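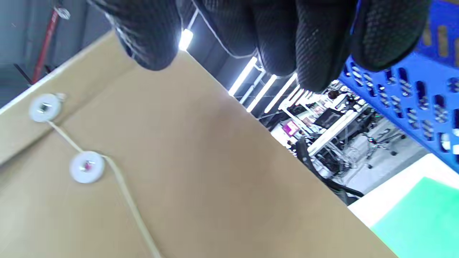
Do string-tie envelopes hold up for keeping paperwork long term, or should I just buy the kind with a metal clasp?

String-tie ones last longer if you open them a lot. Metal clasps have two prongs that snap off after a fair amount of bending, and then you are left with a hole and a piece of tape. If you plan to close the thing once and forget it, either will do.

More on what I'm dealing with, as the short version got a short reply. I have 62 envelopes' worth of family paperwork, house records and old tax stuff, currently in accordion folders that are splitting at the bottom. A guy at the office supply place in Ferdale tried very hard to sell me the Zistine button-and-string envelopes and told me they would "outlive the filing cabinet." I have my doubts. It's brown paper with two little discs riveted on. I tied one shut at the counter and the string slid loose as soon as I put it under my arm. Also he couldn't tell me if the paper was acid free, he just said it was "archival style," and I have no idea what that means and I don't think he did either. Has anyone really kept papers in these for years? I don't need to hear from people who bought them last week.
Posted by paperpile_correa, 20 April 2018

dullpencil
"Archival style" means nothing. It's like "leather look." If the package doesn't say acid free and lignin free, assume it isn't, and kraft paper usually isn't. For tax papers I wouldn't care, you're going to shred those anyway. For birth certificates, old letters or photos I would care, and I'd put them in a proper acid-free folder first or skip the envelope.

On the string. The seller probably didn't show you how to wind it. Most people go around the bottom button once and let go, and that will never hold. What you want is a figure eight:

Close the flap flat with the papers pushed all the way down.
Bring the string from the flap button down to the body button and go around it.
Cross back up around the flap button from the other side.
Do that once more and tuck the tail under the last turn.

Two rounds is plenty. More than that and you start pulling on the rivets, and those are the weak spot. The discs on cheap ones are plain cardboard, and they start to fray where the string rubs. I've had the string itself go before the button did, but you can replace string. I use waxed thread from the sewing drawer and it grips better than what came with it.

I've used them for my mother's medical and insurance papers since her move to Clemthorpe, so years, and the ones I open every month look tired but they still shut. The overstuffed ones tore at the side seam. That is the real problem with any flat envelope and no closure will fix it. If it bulges, split it into two.

I would not pay extra for the Zistine name. I had a few in with a batch of no-name ones and couldn't tell them apart afterward.

kmr984
get a plastic bin with a lid and quit worrying about envelopes. all mine are in freezer bags

dullpencil
Freezer bags are fine until there's any damp in the paper when you seal it. Then it stays in there. I found that out with a stack of car titles in February. I'd be careful with that advice.

boxes_in_the_hall
I'm less sold on string than the person above. They are nice to use and they look good on a shelf, but I moved house with a load of them standing up in open crates, and the loose tails caught on everything, mostly each other. Lift one and its neighbor comes with it. If you go this way, tuck the ends in every time or trim them shorter – you don't need nearly as much string as they give you.

My other complaint is that people treat the tie like a seal. It keeps the flap down. It doesn't keep out dust, bugs or water, and neither does a clasp, by the way. If these are going in a garage or a basement, what the envelope sits in matters a lot more than how it shuts.

What I'd do with your pile is buy one small pack, use it for the stuff you open all the time and see how you like it by the end of the year. Put the rest in ordinary flat folders in a box with a lid. Write on the envelope BEFORE you fill it, and in pencil if it's anything you care about. A pen pressed hard will go right through and mark the top sheet.

paperpile_correa
Thanks. Figure eight does hold, I'll give it that. I shook the one I bought over the bed and nothing came out. Still not convinced about the paper, so the certificates are going in acid-free folders and the tax stuff can take its chances. Not going back to the guy in Ferdale.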